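Festival camping, the kitchen side of it. Notes from me and Tincuța after too many years of living on cold chips in a field. Updated Feb 1, 2020, tickets for Rakita are out so people are asking again.

**Before you leave the house**

- Freeze water bottles flat, two days ahead. Not full to the top, they split.
- Chili, cooked thick, frozen in zip bags. Goes in the bottom of the cooler. By the second night it's thawed and you're a hero.
- Crack eggs into a screw-top bottle. Shake, pour, scramble. Use them the first morning.
- Label everthing. Tape and a marker. Sunscreen looks a lot like mayo at 2 am.
- Cooler inside the house the night before so it isn't starting out warm from the garage.

**Microwave, if you've got a hookup**

Powered sites only, and check the limit. Ours at Homenton said 800 watts per pitch. A microwave pulls more from the outlet than the cooking number on the front, so look for the *input* figure on the label. Fan heater plus microwave = whole row goes dark. Ask Fulgencio Tejada, he did it in the middle of the headliner.

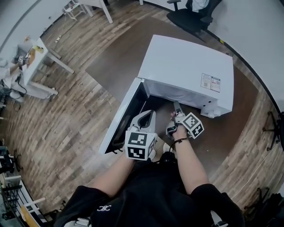
Spec label's on the side of this one. Read it before you pack.

Wipe it out before it goes in the van. Bowl of water, slice of lemon, three minutes, leave the door shut a bit, then a cloth. Baking soda on the stuck bits. No steel wool.

Take the glass plate out for the drive. Always. Roll it in a bath towel and stand it on edge between two sleeping bags. Flat on the van floor under the gazebo poles is how we lost the last one. 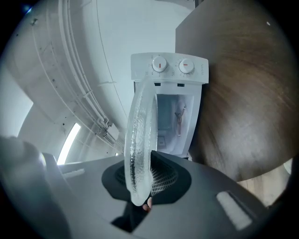
Glass plate, clear with a pebbled rim.

Wash the plate in warm soapy water, and let it cool first if it's just been used. Hot glass and cold tap water don't mix. Ring and rollers underneath get greasy too, same sink.

**Cooler stuff**

- Two coolers. One drinks, one food. Drinks one gets opened all day, food one stays cold.
- Shade. Move it when the sun moves.
- Meat at the bottom, double bagged.
- Leave the cold water in while there's still ice floating. Keep food up out of it.

**Washing up**

Scrape plates first, paper towel, into the trash bag. Then one small tub of hot water and a tiny squirt of soap. Greasy pan last. Mesh bag on the guy rope for drying. Don't wash up at the drinking taps, people queue there and they will tell you.

**Do a dry run**

Lay it all out indoors somewhere with space and decent light. Our list is 21 things and we still forgot the can opener for Astudine. Twice. Plug in anything electric, run it, unplug, coil the cord loose with a velcro tie.

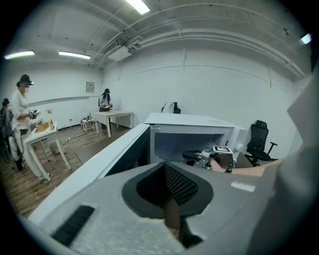
Plenty of room, lights on.

**When you get home**

Cooler open, lid off, overnight. Bit of vinegar if it smells. Stove gets cleaned *before* it goes in the closet, we left ours till December one year and had to chip the beans off. Tent dry before you bag it.

Neagu list still to come, that one's no power at all so it's mostly wraps and peanut butter.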